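Progress report to the Skinda Fund
Grant: Plondudance community clothing exchange and repair scheme
Period covered: January to April
Prepared by: Brahim El Fassi, scheme manager

## Where we are

The exchange is open and has kept its hours throughout the period, apart from one week in January when the heating failed at the Prarko site. We lost that week's repair class and ran it again at the end of the month. All other sessions went ahead.

The grant pays for the rent on the Prarko rooms, the part-time repair tutor and the van. Spending on rent and tutor hours is in line with the budget. The van has cost more than planned, and I explain this under Money.

## Donations and sorting

We took in around 2000 garments in the period. Most came from the drop-off point at Badawi and the rest were brought in by people attending the exchange. Adult tops and shirts remain the largest group. Children's coats are still short, and we turned families away without one in February, which I was sorry about. I have asked both primary schools to put a notice in their end-of-term letters.

Sorting used to be done at the same time as the exchange and it held everything up. It now takes place the afternoon before. Each garment is checked at the seams, cuffs and collar, then folded for the shelf, put in the repair crate or sent for rag. The written guide for sorters has been cut from six pages to two, and the new people find it much easier to follow.
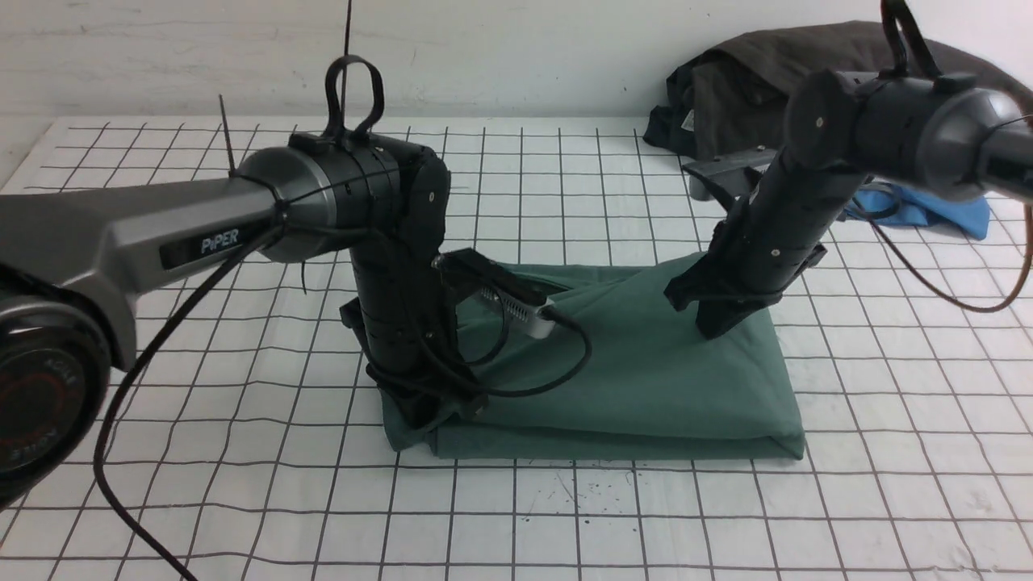

## Repair classes

The class has 36 people on its list against a target of 40. Attendance is uneven. The evening group is full most weeks and has a short waiting list, while the morning group has dropped to a handful. I think the start time is the problem, as it clashes with the later school run and the bus from Badawi gets in after we have begun. From May the morning class will start at 10.15.

The work so far has covered buttons, hems, patching at the elbow and replacing zips. Zips took longer than the tutor allowed for and the session on darning has been moved to the summer. Several people asked for a class on altering shirts to fit, in particular shortening sleeves, and this has been added in its place.

We have 2 sewing machines that can be relied on. The third has a worn feed and the repairer at Plondudance says it is not worth the price of the part. I would like to replace it from the equipment line, where there is enough left to buy a reconditioned one.

## Money

Rent, wages and insurance are as forecast. The van is over budget for two reasons: a new clutch in February, and extra trips to Badawi when the drop-off bin filled faster than expected. The bin is now emptied on a fixed round together with the textile bank run, and fuel costs for April were back to the planned level.

I am asking the Fund to agree to a transfer from publicity to transport to cover the clutch. We have spent very little on publicity - the posters were printed free by the college - and I do not expect to need the full amount this year. The revised figures are in the attached sheet.

Rag income was lower than last year. The merchant has dropped the price per kilo and says it will not recover before autumn. It was never a large part of our income and no activity depends on it.

## Matters for the next period

The lease at Prarko comes up for renewal in September. The landlord has said in writing that he is willing to extend on the same terms but wants us to take on the repair of the back gutter. I have asked for a quote and will send it on before anything is signed.

We also need to settle what happens to winter stock. The store cupboard is damp along the outside wall and I do not want to leave wool in it over the summer. Shelving set away from the wall would help, and so would lidded boxes. I will price both. 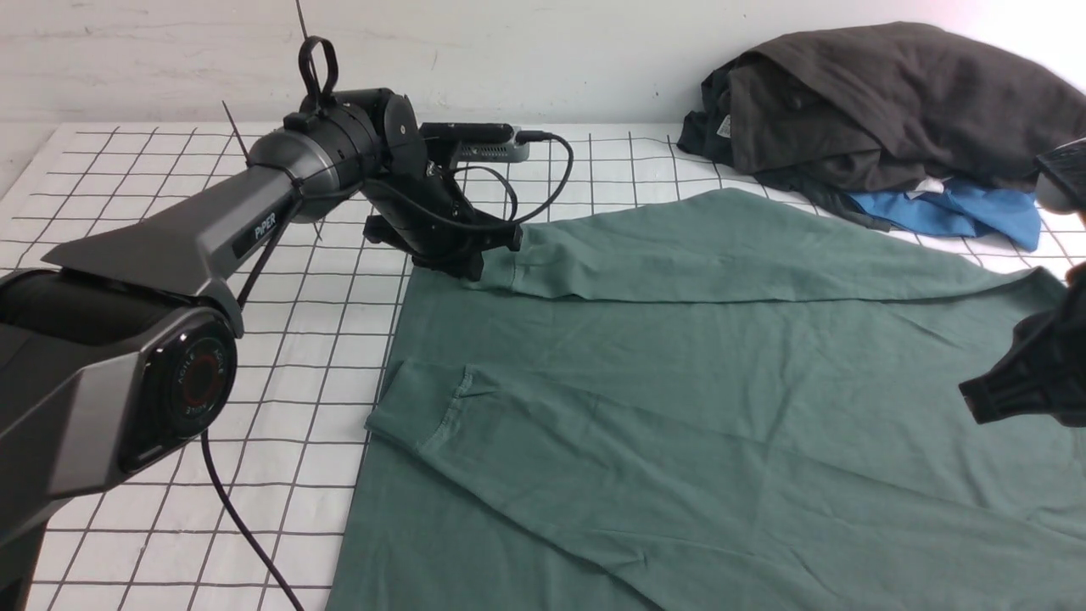 **Prarko, April**

A short addition after our meeting this month. You asked whether the exchange could open on a second day. We have the stock for it but not the staff hours, as the tutor is already at her limit and I cover the front desk myself on exchange days. A monthly extra opening is possible from June, and I would rather try that before promising more.

You also asked for attendance by postcode. We only began recording it in March, so a full set will come with the next report. The Badawi count is kept on a separate sheet and I will merge the two before sending.

Brahim El Fassi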